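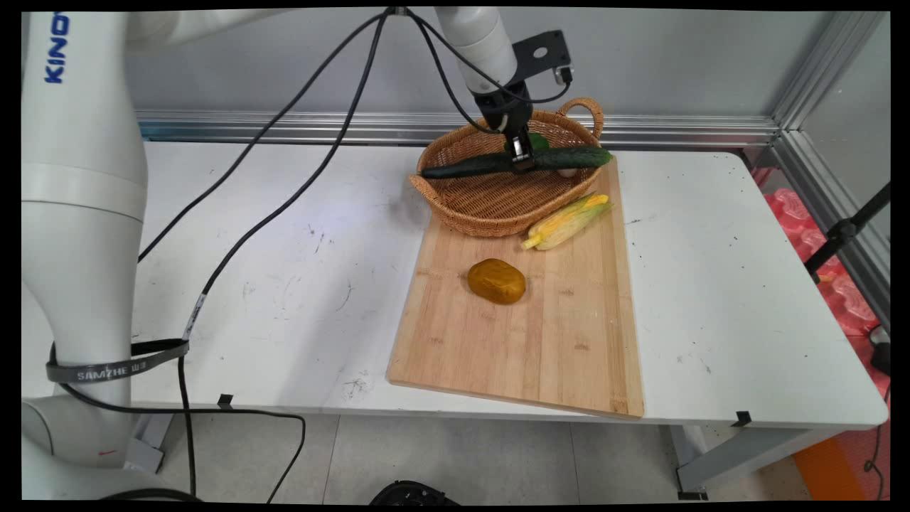

Workshop notebook — produce bench
29 Apr 2018
Reading time: 3 min

Sunday, so the heating is off and the building belongs to me and the vegetables.

Carrying on with the basket question. In March we agreed (I agreed, Leandro nodded at his sandwich) that the Pillent harvest basket should hold a dinner's worth of veg for one household without anything getting bruised, poking out or rolling under the bench. Cucumber is the problem. It has always been the problem. A long one wants to lie across an oval basket like a canoe on a roof rack, and it does not care what's underneath.

Stock for today: long cucumber, corn with some husk left on, a potato, the usual odds and ends. Basket is the oval rattan with a handle at each end. Bamboo board for staging. Long white table, which I scrubbed on Friday and which looks exactly as it did on Thursday.

Order of packing, first go: small stuff, cucumber on top, corn, potato last. Bad. Potato sat on the cucumber for as long as it felt like and then went over the side.

Second go: potato first, dead centre. Better, except the cucumber now seesaws on it. Shoved it toward one handle and it settled. Wrote "off centre" on the tape and stuck it to the shelf where I'll find it next year.

Third go: potato, corn with the husk end down, cucumber along the side wall. Decent. You can pick the thing up by both handles and walk to the door and back, 5 times, with nothing leaving. By one handle, don't.

Notes on the corn. The husk is worth keeping. It works as packing and costs nothing, and it stops the kernels getting dinged by the potato, which is the bully of this group. Peeled corn goes in the basket next week for comparison if I remember to buy any. The Arrieta people strip theirs right back for looks and then wrap it in paper, so they've invented the husk.

Weaving: rattan is kinder to cucumber skin than the wire Cidance sample, no argument there. It does catch on leafy bits. I keep picking green threads out of the rim and I expect I'll be doing it at retirement.

Potato rolls on the wood. Every board we own has a lean to it, or the floor does. Put a folded tea towel under one corner and it stayed where I left it. Colour of the towel is not a variable, whatever it says on the old sheet.

Score out of 100 on the Nikine handling form, third packing: 96. I took off 3 for the one-handle business and 1 for attitude. The form has no box for attitude so it went under "other".

To do:
— peeled corn
— a shorter cucumber, see if the whole problem just goes away
— find out who has the good scale
— soup
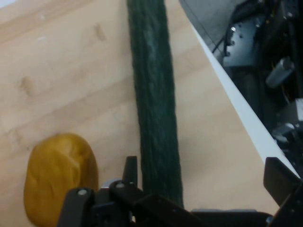
Nabila Ginting reckons the shorter cucumber is cheating. Her view is that people buy the long ones on purpose, and if the basket can't take them we should be changing the basket, and would I please stop testing my way around it. She also wants the potato weighed before I call it a bully in writing.

Fair enough on the scale. Still going to try the short one.

Comments (3)

Leandro Requena
I did more than nod. I said lay it on the diagonal. Have you tried it on the diagonal?

Nabila Ginting
An oval hasn't got a diagonal, Leandro.

Guest
We use a similar basket at our market stall and stand the cukes upright in one end with the carrots. Falls over maybe once a morning. Is the tea towel trick all right on a steel bench?

We use cookies to remember your preferences. Accept | Manage settings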